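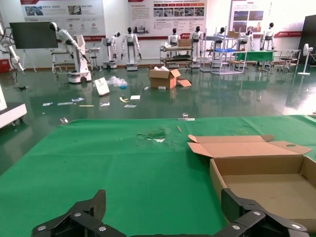

Who Pays for the Second Box?

The packing manager at Mustix has heard the pitch before. A supplier promises less waste, the samples look fine, and the trash still ends up on the floor.

"Open one order and look around you," she said when we talked at the Forkham site. "A box, a plastic bag, slips of paper. I don't call that reduced packaging."

Mustix switched to plain cardboard boxes from Cakine in August. Cakine says the change saves 585 pounds of material a year. I asked her if she believed it.

"I believe they have a spreadsheet," she said. "Did it include the bag? Did it include the little packets? I asked twice and got a brochure."

Her own trial covered 1,249 orders over 6 weeks. Breakage went down slightly, she said, but cleanup took the same time as before. She would not give me the breakage figure, so I can't say how much "slightly" is worth.

She also dislikes green cloth on an unpacking table. "It looks nice until something gets on it. Then you have a dark spot and everybody sets things down next to it."

Would she go back to the old supplier, Woldegiorgis? "They charged more and sent 3 kinds of tape. No."

The Cakine contract is up for renewal next year. She hasn't decided.

Contact us | Copyright 2022 | Back to top
We use cookies to improve your visit. Accept | Manage settings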